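Hastar Laundry Words
Data card, second release

Summary
Hastar is a word list of everyday terms for washing, drying, mending and storing clothes, gathered from speakers in the Brundiren valley and the coast near Tosh. It holds 217 entries. Each entry gives the word, a plain English meaning, the place where it was heard and one sample sentence.

Maintainers
Olga Villalobos (collection and recordings)
Heather Dow (spelling, file checks)

Files
words.csv: one row per entry
sentences.csv: sample sentences, joined to words.csv by entry_id
places.csv: the 19 places named in the list
notes.txt: longer comments on single words

Fields in words.csv
entry_id: whole number, never reused
headword: the most common spelling
variants: other spellings, split by semicolons
meaning: short gloss in British English
place_id: see places.csv
topic: wash, dry, mend, fold or store

Topic notes
"Fold" also covers words for clothes that have not been folded. Several speakers had separate words for a shirt left in a heap and a shirt laid flat, and both kinds are kept under the same topic.

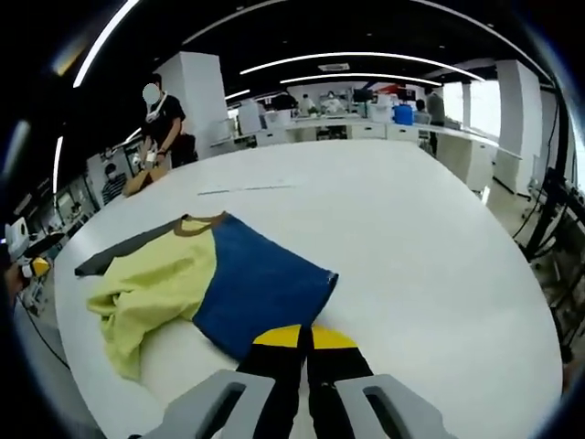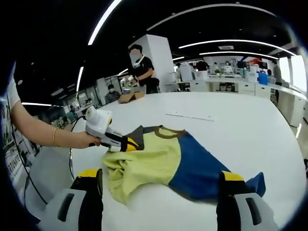 Crumpled shirt on a white table, both pictures. Topic: fold.

Collection
Words were taken down in kitchen interviews and checked with a second speaker from the same place. Of the entries, 183 were confirmed in this way. The rest have "single" in the notes column of sentences.csv. Older words from the Sodari parish newsletter were left out unless a living speaker knew them.

Known problems
Place 7 is listed under its old name.
39 entries have no variants, and the field is blank where it should read "none".
Stress marks are missing from all the coastal words.

Changes since the first release
Mending terms moved out of "store".
Duplicate rows for "peg bag" merged.
Sound files removed until the August recordings have been cut to length.

Corrections
Send the entry_id and the proposed change to Heather Dow. Spelling changes need a place name with them.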